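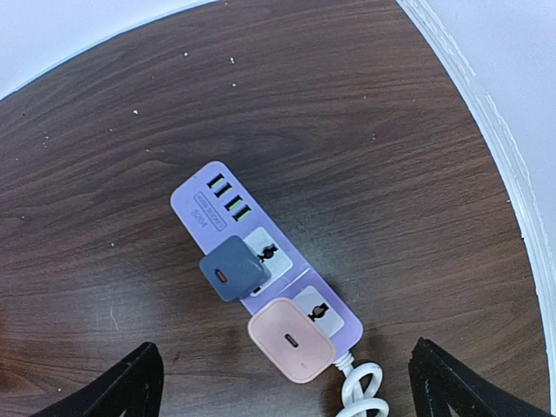 Wer heute einen Esstisch kauft, bekommt eine Erzählung mitgeliefert. Der Tisch soll altern dürfen, er soll »Geschichten sammeln«, und wer das nicht möchte, hat angeblich ein gestörtes Verhältnis zum Leben. Ich habe im Juli die Kataloge von Bumico und Votberg nebeneinandergelegt und in beiden das Wort Patina gefunden, bei Votberg auf fast jeder Doppelseite. Gemeint ist damit etwas recht Gewöhnliches: eine braune Holzplatte mit welliger Maserung, ein paar hellen Kratzern und vier weißen Krümeln, die einer wegwischen müsste. So sehen Tische aus. Dass man dafür neuerdings einen Aufpreis zahlt, finde ich erklärungsbedürftig.

Das Modell, das mir im Laden als »ehrlich« vorgestellt wurde, kostete 1.880 Euro. Ehrlich war daran vor allem der Preis. Auf meine Frage, wie lange die Oberfläche halte, bekam ich zur Antwort, sie verändere sich. Ich fragte noch einmal. Sie verändere sich »mit mir«, hieß es dann. Von einem Schrank hätte ich mir das ungern sagen lassen, bei einem Tisch ist es wohl üblich geworden.

Nun habe ich nichts gegen Gebrauchsspuren. Meine Eltern hatten 34 Jahre lang denselben Küchentisch, und der sah am Ende furchtbar aus. Trotzdem wäre niemand in der Familie darauf gekommen, die Brandstelle neben dem Fenster schön zu finden. Sie war ein Ärgernis, über das man eine Decke legte. Als der Tisch wegkam, hat mein Vater die Beine aufgehoben, weil man Kanthölzer immer brauchen kann. Von Andenken war keine Rede.

Was mich am Kult um das Gealterte stört, ist die Arbeitsteilung. Der Hersteller spart sich einen haltbaren Lack, der Käufer übernimmt das Nachölen, und wenn nach zwei Wintern ein Rotweinring bleibt, gilt er als Charakter. Hollis Kapoor, mit dem ich mich seit Jahren über solche Dinge streite, hält das für kleinlich. Ein geöltes Holz könne man wenigstens abschleifen, sagt er, während eine verschrammte Beschichtung auf den Sperrmüll gehe. Das stimmt, jedenfalls bei massivem Holz. Ich kenne allerdings außer ihm keinen Menschen, der je eine Tischplatte abgeschliffen hat. Er selbst hat es einmal getan, auf dem Balkon, mit 60er-Papier, und danach sieben Monate lang an einem Gartentisch gegessen, bis er mit dem Ergebnis leben konnte.

Am weitesten treibt es Disdale. Dort gibt es eine Linie, die ab Werk zerkratzt ist. Man kauft also das Vergehen der Zeit und nimmt es noch am selben Nachmittag mit nach Hause. Die Beschreibung spricht von »Gelassenheit«. Ich vermute, dass ein Mensch, der sich Kratzer machen lässt, damit ihn die eigenen nicht mehr ärgern, so gelassen nicht ist.

McKinnon verkauft übrigens weiterhin lackierte Tische, ohne jede Poesie, im hinteren Teil der Ausstellung neben den Klappstühlen. Im Faltblatt stehen Maße, Gewicht und der Hinweis, man solle feucht wischen. Ich habe mir dort einen zurücklegen lassen. Hollis findet ihn seelenlos – er darf gern zum Essen kommen und seinen Untersetzer zu Hause lassen.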